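Keeping the sofa robot running
By Telma Núñez
February
2 comments | 183 shares

Reinhold Nolte looks after one robot at Sundqvist, a two-armed machine that puts cushions back on a sofa. He has done it for two winters and starts at 7 a.m.

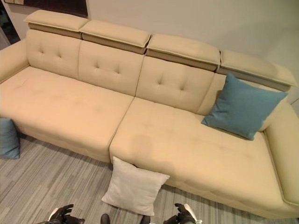

Hands first

"I start with the hands," he says. "Each finger gets opened and closed by itself before I let the arms move. If one is slow I want to know then, with the arms parked."

Grit from the floor gets into the finger joints, so he cleans them with a dry brush and a lint-free cloth. He stopped using spray cleaner after it left a film that picked up fluff.

The wrists come next. Nolte holds the white part of the forearm and turns the hand gently with the power off. "There should be no click. A click means a screw has backed out, and it's nearly always the left."

Setting the reach

Picking up a pillow that leans against the base of the sofa takes a low reach, and Nolte checks that position by hand every morning. The wrist has to come down close to the floor without the knuckles rubbing.

"Pale upholstery is awkward for the camera too," he says. "A teal pillow on a cream seat is easy. A white one takes more work. I adjust the exposure and leave the rest alone."

His log has 174 entries. Most are a line long: fingers cleaned, wrist tightened, camera wiped. The longest covers a cable in the right arm that failed only when the elbow was bent. He found it by moving the arm a little at a time with a meter clipped on.

Does he keep spares? "Two fingers and a wrist cable, in the drawer. I'm waiting on another cable."

Contact the editor | © Clidden | Back to top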